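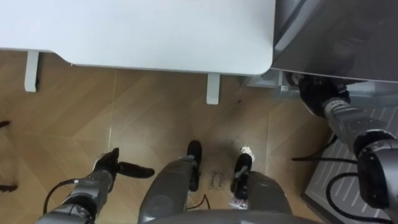 The two-arm unit on the kitchen floor, right gripper in close at the gray appliance.

Soledad Cáceres wants to get one thing out of the way before I sit down. "It's not a butler. People call up and say butler. No."

She runs rentals for Grorneo, the outfit behind the Curkby, a two-arm robot you can have in your home by the month. Friday, 6 in the evening, she's on her second coffee and has a demo after me. So we go fast.

What do you get? The robot, the charging gear, a setup visit, phone support. $583 a month. 30 days' notice to quit. "Everyone asks about the 30 days. We'd do shorter, but the shipping kills us."

And what does it do, day to day? Fetch and put away, mostly. Kitchens. Low stuff, the places you'd need to get on your knees for. Cáceres likes the low stuff. "My father stopped using the bottom half of his kitchen. Just stopped. Everything moved up to the counter, then the counter was full."

Floors are the hard part, she says. Cables, mats, bits of paper, things people stop noticing. Customers get a checklist before the setup visit and most of them don't read it. Her installer, Wenceslao Núñez, goes through the room anyway.

I ask Núñez about shiny appliances, having heard complaints. He makes a face. "Reflections. Yeah. The steel doors, glossy fronts, it's slower there. It'll stop and look again. I'd take slow." He'd also take matte everything but you cant ask a customer to buy a new fridge.

Drawers? Better than they were in April, he says. Doors with a stiff seal, still hit and miss. 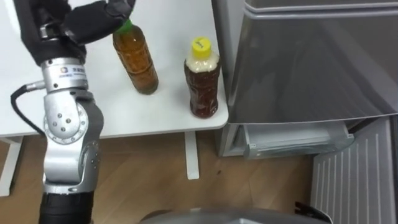 Bottles are where he perks up. Plastic ones especially, they flex when you squeeze them, and a full one behaves nothing like a half one. So the Curkby can go for the cap end, where it's stiffer. "Cap or neck. You grab the middle of a thin bottle too hard and now you've got tea on the ceiling." Has that happened? "Twice. My ceiling, not a customers."

The gripper covering is a sore point. Wears out, and replacements are extra. Cáceres says they're looking at putting one set in the monthly price. Looking at. I wrote that down.

Noise: she says quieter than a dishwasher. Núñez says depends on the dishwasher.

Oriana Benítez rented one for 2 months and sent it back. I reached her by phone. Not angry at all. "It did the job. I have a small kitchen and I kept walking around it. If I had the space, I'd of kept it." Her main gripe was the app, which logged her out constantly.

Cáceres knows about the app. New version coming, no date. Is there a cheaper plan coming too? Long pause. "Ask me after the demo."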